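## 4. Where small things are put down

This section reports how small items were set down, held and put away on the shared worktops at Sestness. Section 3 covered drawers and wall shelves, which hold most of the stock. The worktops hold much less, but nearly everything passes over them, and most of the items that went missing during the study were last recorded on one.

### 4.1 What counts as a placement

A placement is any moment when a person lets go of an item and leaves it for long enough to pick up something else. An item that is put down and picked straight back up by the same hand is not counted. An item moved together with the tray it rests on is counted once, under the tray. The rule took a while to settle. In the pilot we counted each item on a moved tray, and a single trip from one worktop to the next could add a dozen records that told us nothing about where people choose to put things.

Haziq Halim and Conall Ó Conaill coded the placements separately and met every Wednesday to go over the ones they disagreed on. Most of the disagreement was over stacked things: a dish on a tray, a lid on top of a folder, a box inside an organizer cubby. We settled on recording the surface that touches the item and, in a second field, the surface below that. A shell in a dish on a tray is therefore coded "dish" and then "tray". Anything that touches the table directly has an empty second field.

The full record has 600 placements. Of these, 449 were made onto or into some kind of holder, and the rest were made straight onto the table. The records were kept in Dovum and exported as plain tables for the analysis.

### 4.2 Kinds of holder

We sorted holders into four kinds. The sorting is by shape and by how a hand gets into them, and takes no account of what they were sold for.

**Flat holders** are trays and shallow dishes. They are open from above and from every side, and an item can be set down on them without looking. The trays came in several sizes and finishes, and people referred to them by color. A request was nearly always "put it on the green one", even when there was a written label on the rim. Dishes were used on trays more often than on the bare table, mostly for a single item that somebody wanted to keep apart from the others.

**Lidded holders** are jars, tubs and tall canisters with a screw-on or press-on lid. They take two hands to open. Items in them tend to be many and alike. A lidded holder was seldom used for one thing on its own, and when it was, the lid was usually left beside it.

**Divided holders** are desk organizers with open cubbies. They can be reached with one hand, but the person has to choose a cubby. In the first weeks each cubby had an agreed use. By May the agreement had lapsed at most of the worktops, and people put things in whichever opening was nearest and had room.

**Upright holders** keep flat things on edge: file holders, magazine boxes, and the wire rack by the door. Folders and loose sheets go in them. We had expected them to matter little for small items, and in placements they do not figure much. They do matter for the space they take up and for what they hide, and we return to that in 4.4.

### 4.3 Flat holders take most of the placements

Of the 449 placements made with a holder, 348 were onto flat ones. This is a large share given that a worktop usually had no more flat holders on it than holders of the other kinds. The difference is largely one of effort. A tray asks for nothing. The person can come up to the table with one hand full, set the item down with the other, and go on with a conversation.

Flat holders were also where items stayed for the shortest time. An item on a tray was generally in use, or waiting its turn to be measured, drawn or wrapped. Items in lidded and divided holders could stay there for the whole of the study. Several people described the trays as "today's things" and the organizers as "everything else". One of the longer-serving staff kept to this strictly and emptied her tray at the end of every afternoon. Others left theirs as they were, and the next person either worked around the contents or slid the tray to one side.

Natural items made up a good part of what was set out on trays. The handling collection includes twigs, seed heads, cones, shells and cut sections of branch, and these do not sit well in cubbies. A forked twig catches on the dividers. A cone sheds. They were put on dishes or straight onto a tray, and often left there overnight for that reason, with a note on the rim asking that they not be moved.

The Geraghty worktops, which are used mostly for paper, show a weaker form of the same pattern. Trays there are letter-size and get used for sorting. The small items on them are clips, stamps and labels, and these were moved in batches by picking up the whole tray.

### 4.4 Front, middle and back

Each worktop was divided into three bands running from left to right: front, middle and back. The bands are of equal depth. An item or holder lying across two bands was given to the one holding more of it.

Trays were in the middle band far more often than anywhere else. The front band was kept clear for hands and elbows, and things left in it got knocked. Tall holders ended up at the back. Nobody had been told to put them there, and when a tall canister was moved forward for filling it was normally pushed back again before the end of the session.

The back band had its own order. File holders stood furthest back, organizers next to or in front of them, and canisters beside the organizers. This makes sense for reach, as a folder is taken out by its top edge and can be lifted over whatever stands before it. It works less well for finding things. A small item that rolls behind an organizer is out of view from the front of the table, and eleven of the lost items were found there when the worktops were cleared. A perforated or wire file holder was a little better in this respect than a solid one.

Figure 4 shows a worktop set out in this way. The tall clear container with the blue screw-on lid, the white organizer and the file holder are grouped toward the back left, and the two trays are further in. A forked piece of wood is on a small white dish, and the dish is on the lavender tray. Under the rule in 4.1 the wood is coded "dish" and then "tray". The folders are teal, green, tan, white and black.

**Figure 4.** Worktop with flat holders (wood-grain tray, lavender tray, white dish), a lidded holder, a divided holder and an upright holder. 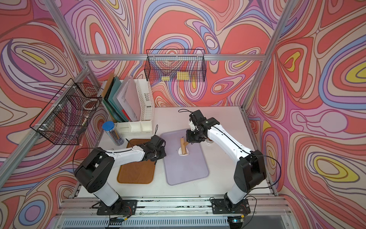
### 4.5 Color and finding things again

After the last coding week we asked the regular users to say where they would look for a given item, without going to the table. Answers that named a color were right more often than answers that named a kind of holder. "On the purple tray" worked. "In the organizer" was often true as well but did not help much, as the person then had to go through every cubby.

Folders were the one case where color was used and still caused trouble. Two people had each set up their own meaning for green, and neither had written it down. The Cludari sheet, which lists folder colors and what goes in them, was pinned up after this came to light. Placements into the wrong folder became less common, though we did not code folders closely enough to put a figure on it.

Clear containers were a partial exception to the rule about lids. Users could say what was in a clear canister without opening it, provided the contents were not all dark. Where they were dark, people relied on the label, and small labels were read only from close up. Two users asked for larger ones.

### 4.6 Limits

The coding covers worktops in daytime use. We have nothing on evenings, when the room at Sestness is let to other groups and the trays are stacked on the window side. Placements made while a coder was changing over were not recovered. The three bands in 4.4 also suit a table approached from the front, and they fit the round table at Geraghty badly; its placements are included in the totals but left out of the comparison by band.

The sorting into four kinds leaves some holders hard to place. A deep tray with partitions is both flat and divided. Halim coded it as divided throughout, and Ó Conaill changed over to this in the second week, so the early records were gone through again and brought into line. Mugs used for pens were coded as divided holders with a single cubby, for want of anything better.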